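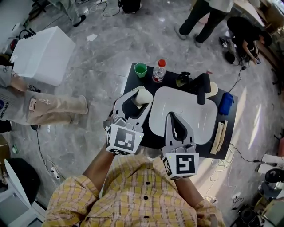

What should be done when the basin on the black table drains slowly or holds water after use?

The strainer should be lifted out and rinsed first, and the trap beneath the basin emptied into a bucket. Most reports received by Facilities Support are closed at this step.

Ticket 9-411, Borkholm Building, ground floor
Category: Plumbing, washing area
Opened: 9 Apr 2020
Status: Closed

Reported problem
Water stands in the white basin after washing. The requester also notes a weak flow from the black faucet.

Log entry 1
Requester was asked to clear the tabletop before the visit. Bottles, cups and cloths are to be moved to the side shelf. The spray bottle is to be kept upright.

Log entry 2
Strainer removed and rinsed. Drainage improved but remained slow. Trap opened; soap residue and cloth fibers found. Trap cleaned and refitted with a new Trilta washer. The basin was filled and emptied 4 times with no leak at the joint.

Log entry 3
Faucet outlet unscrewed and descaled. Flow is now normal on cold. The supply valve was found partly closed -- it has been opened fully and labeled.

Log entry 4
Requester reports a drip at the base of the faucet. Retaining nut tightened. No drip observed after 2 hours.

Instructions to users
Cloths are to be wrung out by hand and must not be left over the drain. Power cords are to be kept clear of the wet side of the table. Replacement strainers may be requested from the Lacroix stockroom, shelf 11.

Further faults should be reported under a new ticket, quoting the number above.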